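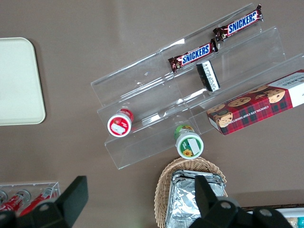 I have been reading the small print on loyalty programs again, which is how I spend an evening now. The one that set me off is from Ukamar, the grocery chain that opened by the bypass in October. You sign up, you get a card, and every dollar earns you points. How many points depends on the day, the department and whether you opened the app first. At the end of it you get a reward, and the reward I was offered last week was a candy bar. A Snickers, same as the two up on the top step of that clear plastic stand. I like a Snickers fine. I can also buy one whenever I want without telling a supermarket my birthday.

So I dug out my receipts. Since joining I have spent $461 there and earned 171 points. The cheapest reward costs 127. When I signed up it cost 71, and I know that because I kept the leaflet. There was no email about the change. The app just shows the new number as if it had always been there.

People tell me it's free money, so why complain. I don't buy it. Somebody pays for the cards, the app and the big green banners by the door, and I doubt it comes out of the manager's bonus. I compared the "member price" on coffee, rice and dish soap with the regular price at Gonton across the road, where there is no card at all. Coffee was cheaper with the card. Rice was the same. The dish soap was cheaper at Gonton, and I didn't have to hand over a phone number to get it. That's three items on one afternoon, so make of it what you like. I'm not claiming it's a study.

What bothers me more is the data part. The terms say Ukamar may share purchase history with "selected partners" and then name just one, an outfit called Plestar. I went looking for what Plestar does and found a website with a picture of a lake and the word "insights" on every page. I wrote to ask what they keep and for how long. I got an automatic reply thanking me for my interest in their newsletter.

My sister-in-law swears by the Araya fuel card and says she saves on every fill-up. Maybe she does. I asked if she'd ever checked it against the station she used to go to, and she changed the subject.

I haven't cancelled yet. I have 44 points left after the candy bar and it annoys me to let them go, and I suppose they're counting on that. They expire after a year, according to section 9. Section 12 says they can change section 9.

7 comments | 3 shares

Recent posts
Do extended warranties ever pay out?
The "family size" box that got smaller
I tried to unsubscribe from everything
Bank fees, part two

This site uses cookies. By continuing to browse you agree to our use of cookies.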